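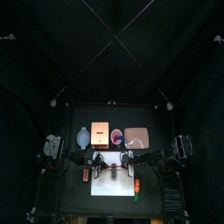

首页 通知公告 业主之家 会议纪要 联系我们
请输入关键词 搜索
阅读约需3分钟

Jastmont小区业主委员会六月例会纪要

时间:晚七点至八点四十分
地点:物业楼二层会议室
出席:业委会委员5人,物业公司代表两人,列席业主若干
记录:业委会秘书处

一、上次会议事项落实情况
北门道闸已更换,夜间抬杆迟缓的问题本月未再接到投诉。三号楼东侧排水沟清淤完成,靠近垃圾房的一段仍有返味,物业答应月底前再冲洗一次。儿童滑梯的破损护板尚未到货,围挡暂不拆除。

二、自行车棚改造
物业介绍了两家单位的报价。Skaner的方案保留原有立柱,只换顶棚和照明;Matubbar的方案为整体拆除重建,工期多出两周。委员普遍认为立柱状况尚可,没有必要重建。有业主提出棚内充电插座不够用,下班以后常要排队,要求一并增加。会议同意在Skaner方案基础上加装插座,请物业重新询价,下次会议表决。
长期无人认领的旧车,先贴告示一个月,到期后统一移至地下室保管,暂不作废品处理。

三、公共工具借用
公共工具柜设在物业前台旁,凭门牌号登记借用,当天归还。近期有工具逾期未还,登记本上字迹也不易辨认。会议决定改用一人一行的表格,归还时由前台签字。电动工具借用押金定为150元,手动工具不收押金。
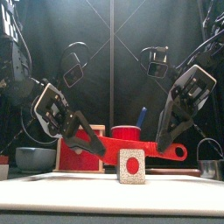 图:桌面上方,正中横着红色扳手形物件

有业主建议增加梯子一架,会议认为存放和安全责任不好落实,暂缓。

四、绿化与浇灌
Flornport路一侧的绿篱枯死较多,物业计划秋季补种。补种前先检查滴灌管,去年该段曾两次堵塞。中心花园的喷灌时间由早七点改为早五点半,避开晨练时段。
关于一楼住户在窗外自行种菜的问题,意见不一。会议决定先由物业上门沟通,不作强制清理。

五、公共收益账目
本季度电梯广告及临时停车收入已入账,支出中有一笔门禁维修费1138元,票据齐全。另有快递柜场地费大约400元尚未到账,物业负责催收。账目明细贴于各单元公告栏,业主有疑问可到前台查阅原件。

六、其他
1. 暑期噪声:广场舞音响晚九点后关闭,由物业夜班巡查提醒。
2. 五号楼电梯年检期间停运半天,提前两天张贴通知。
3. 下次例会议题请于会前一周交至前台意见箱。

会议于八点四十分结束。

上一篇 下一篇 返回列表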